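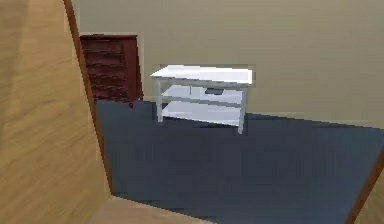
Chapter 4
Showing the Robot What to Do

In this chapter you will learn
— how a person can teach a task to a robot by moving it by hand or by driving it from a distance
— what is written down during a demonstration, and how often
— why a simulated room is a good place to begin
— how to decide if a demonstration should be kept

4.1 A task that is easy to say

Suppose that we want a mobile robot to enter a bedroom, go to a low piece of furniture, and take a book from a shelf. A child understands this sentence at once. For the robot it contains many decisions. How far from the door frame should it pass? From which side should it come to the shelf? How near must it stop, so that the arm can reach but the base does not touch a leg of the table?

In the earlier chapters we wrote such decisions as rules. This works well when the place is always the same. In a home the furniture is moved, the door is half open, and the list of rules becomes longer every week. Many engineers prefer to perform the task themselves, using the body of the robot, and to let a program learn from the recording. Each recorded performance is called a demonstration.

4.2 Two ways to demonstrate

The first way is guiding by hand. The person holds the arm and leads it through the motion, while the motors give only enough force to balance its weight. The person feels directly when a joint is close to its limit. But the hands of the teacher often come between the camera and the object, and it is tiring to guide a heavy arm for a whole morning.

The second way is remote control, also called teleoperation. The person sits at a desk with a joystick, a keyboard or a pair of hand controllers, and sees only what the robot sees. This last point is important. If the operator can look at the room with his or her own eyes, the operator will use information that the robot does not have, and the learned program cannot repeat the decision. For this reason our students at Ekthorpe sit with their back to the robot.

A beginner finds remote control slow. Mafalda Neves, who prepared the exercises for this chapter, needed a full Monday before she could pass a doorway without stopping. The difficulty is mostly with distance. When a door frame is very near to the camera it fills a large part of the view, and one can easily believe that the way is closed when there is still enough space.

4.3 What is recorded

At every time step we save the camera view, the position of the base, the angles of the arm joints and the command of the operator. The view and the command must belong to the same moment. If the command is saved late, the program learns to turn after it should have turned, and this mistake is hard to find afterwards.

The set used in this book is called Wan. It contains 3,958 demonstrations, all made by remote control in simulated rooms. Students who have no robot can therefore do every exercise on an ordinary computer.

4.4 Why we start in simulation

A simulated room costs nothing to repair. We can put the robot back at the door with one key, and we can change the angle of the table between two attempts. The surfaces are simpler than in a real house, and the light is often too even, so a program which performs well here may still fail in a real bedroom. We return to this problem in Chapter 9.

4.5 Good and bad demonstrations

A demonstration does not need to be beautiful. A small correction near the shelf is useful — it shows the program how to come back from an error. We remove a demonstration when the operator waited for a long time without reason, or when the base touched the furniture.

Exercise 4.1
Load the bedroom task and drive from the doorway to the table 16 times. Change the starting angle each time. Keep all the recordings, also the ones you do not like.

Exercise 4.2
Exchange your recordings with a partner. Mark the time step where your partner first turns toward the table, and discuss which information in the camera view could explain this decision.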